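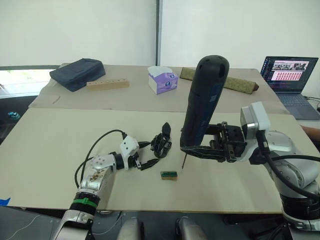
Teaching by Demonstration: Your Questions

What does it mean to show a robot a task?
You do the job through the robot, and it keeps a record of everything: joint angles, gripper positions, camera views. Later, a program learns from those records. We love this part of the work at Clurnomia, and we think almost anyone can pick it up!

By hand or by remote control – which is better?
Guiding the arms by hand feels natural and is great for simple reaches. Remote control keeps your own body out of the way and lets you run both arms at once, so we use it for most tool work.

Why practice with a screwdriver?
It's a wonderful test. The tool is top-heavy, the bit is thin, and a small tilt at the wrist becomes a big miss at the tip. You also have to think about what each arm is good at. A flat-jawed gripper holds on tight, while a hand with fingers can steady, nudge and turn things.

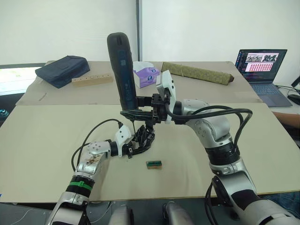
Two arms also means two things to watch, and new operators nearly always forget one of them. Try moving a single arm at a time for your first 20 runs. The pace comes by itself after that, and it's a great feeling when both sides start working together.

How many demonstrations do I need?
It depends on the task. Our Grandell set has 1134 of them, but a short pick-and-place job can start to show results with far fewer.

Should I throw out the messy runs?
Keep the ones where you slipped and then recovered. Those teach the robot how to get back on track. Drop a run if the recording itself has gaps.
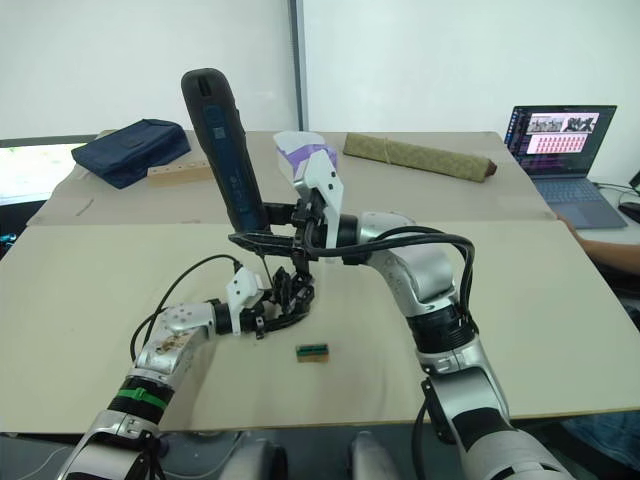

How long should one session last?
We stop after 2 hours, with a break in the middle. Tired operators get jerky, and the jerks end up in the data.

Can I come and try it?
Yes, please do! The Kekevbridge lab opens its practice station to beginners every August at 3 p.m. Bring closed shoes and tie back long hair.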